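Folding or rolling shirts for a long trip?
Travel Gear and Packing board

Lekham
Posted July 20, 2025
Off on the coastal train in a few weeks with one small bag and I've finally started sorting clothes. I've always been a folder. My sister-in-law swears by rolling and reckons she gets twice as much in. I've got cotton shirts mostly, one linen, and I do want to look half decent at a dinner or two. What does everyone do? Keen to hear all methods, even the odd ones!

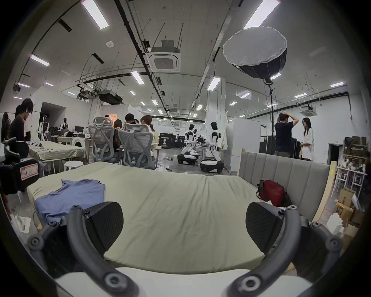 Blue shirt and red bag on the bed, sorting day

Willix
Roller here, ten trips and counting, and I love it! Lay the shirt face down, sleeves in, fold it lengthwise once and roll from the hem up to the collar. Snug but not strangled. You can see every colour at a glance when you open the bag, so no digging around at the station. My bag is only 20 litres and I've done a fortnight out of it.

Patwary
Going to disagree with Willix. Rolling is great for T-shirts and rubbish for anything with a collar. I tried it in February with three business shirts and the collars came out like potato chips. Fold around a bit of stiff card, collar to tail, alternate directions as you stack. Takes 50 seconds a shirt once you've got the knack.

Willix
Fair call on stiff collars, but soft cotton is fine rolled. Button the top button first and tuck a rolled sock inside the collar – holds its shape beautifully.

Imitz
Sock in the collar is brilliant, stealing that. I'm a bundler myself (wrap everything around one soft core, biggest items outside). Hardly a crease, though you do have to unwrap the lot to get at your undies. Also worth weighing your shirts! My heavy flannel came in at 280 grams and my light travel one at 150. Made the choice pretty easy.

Patwary
Bundling is lovely if you stay put for a week. Moving every night, no thanks.

Lekham
This is gold, thank you all. Tried the card trick on the linen one and I'm sold. Still undecided on the cotton. Second go at it this arvo, different method.

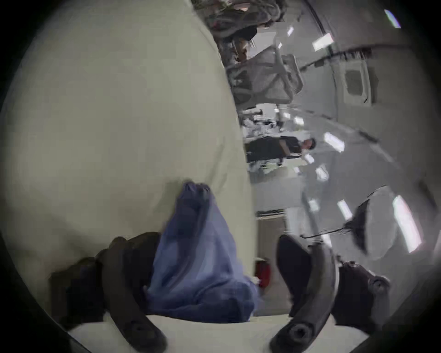

Getting creases out on the road

Willix
Hang it in the bathroom while you shower, give it a good tug at the hem and smooth the placket with your hands. Works a treat on cotton.

Imitz
Linen will laugh at that. Little spray bottle of water, mist it, hang it overnight. Or embrace the crumple, it's linen!

Patwary
Not at dinner, Imitz. Ask the front desk for an iron, most places have one tucked away.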